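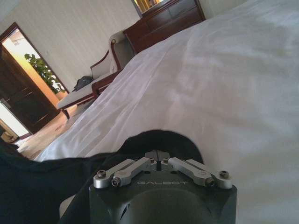 Harholm Residents' Forum
Lodging and Housekeeping
Topic: Linen change interval for stays of 7 nights or more

C_Gilmartin
Posted 2022-11-03
Members are invited to comment on the proposed change from daily to every third night. The draft applies to all 103 rooms at the Jedby property.

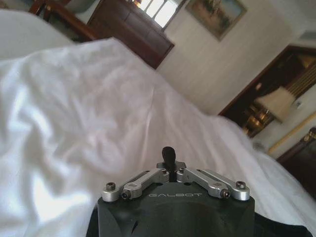 The present rule dates from April and has drawn complaints on cost. Replies should refer to the draft by section.

bautista_lodging
Section 2 is acceptable. Guests who want fresh sheets sooner may request them at the desk.

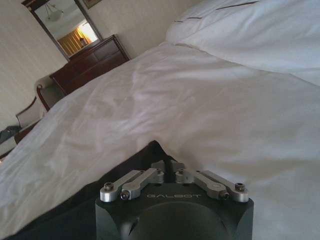
Re: Section 2

vurimau_east
I must disagree with the previous member. A request system places the burden on the guest, and older guests do not ask. Our property tried it and went back to daily service.

bautista_lodging
Was the card left in the room or at the desk? The draft requires it in the room.

vurimau_east
At the desk. My objection to Section 4 stands in any case.
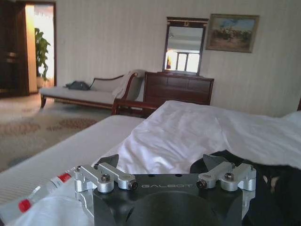

C_Gilmartin
Both positions are noted. Section 4 will be reworded before the vote.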